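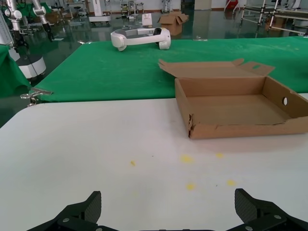

Chapter 2
Boxes, Tables and the Stuff We Put on Them

I have moved my teaching room twice, and both times I learned more about packaging from the mess than I ever did from a book. So before we get to board grades and crush tests (they're coming, I promise!), I'd like you to spend a little while with an ordinary brown box, the sort that's had a life.

Look at the one on the white table. It's a shallow thing, more tray than box, and the front wall has torn and creased at a lower corner. Corners are where I always look first. Three faces meet there, every knock finds its way to them, and once the edge has frayed the wall beside it starts to fold where it shouldn't. Then there are the holes. An oval hand hole in the side wall is lovely for your fingers and not so lovely for the board, and we'll work out in section 2.3 how much strength you give away when you cut one. The flap has its own little slot too, and I'd like you to keep that in mind for the exercise on handles.

When I worked at the Doltton packing shed one May, we got through 4,000 trays of this general sort, and the foreman's rule was that a tray did 14 trips and then went in the baler. I thought that was wasteful until I tried carrying one on its fifteenth (tomatoes everywhere).

Tables matter as well, more than you'd think. Yellow spots on a white top show up from across the room, which is a nuisance if you like things tidy and a gift if you're checking for drips and spills. A green cloth is kinder to whatever you lay on it, say a headset resting on its side, but it creeps about unless you fix it down. I like a clamp at the corner and a clip further back. Dust shows on it, mind you, so shake it out!

In this chapter we'll cover:

2.1 What cardboard is made of
2.2 Flaps, folds and corners
2.3 Hand holes and handle slots
2.4 Choosing and covering a work table
2.5 Case study: the Sarmiento fruit tray

Before you start 2.1, find a used box at home and mark every crease with a pencil. Keep it somewhere dry, as you'll need it again for 2.3.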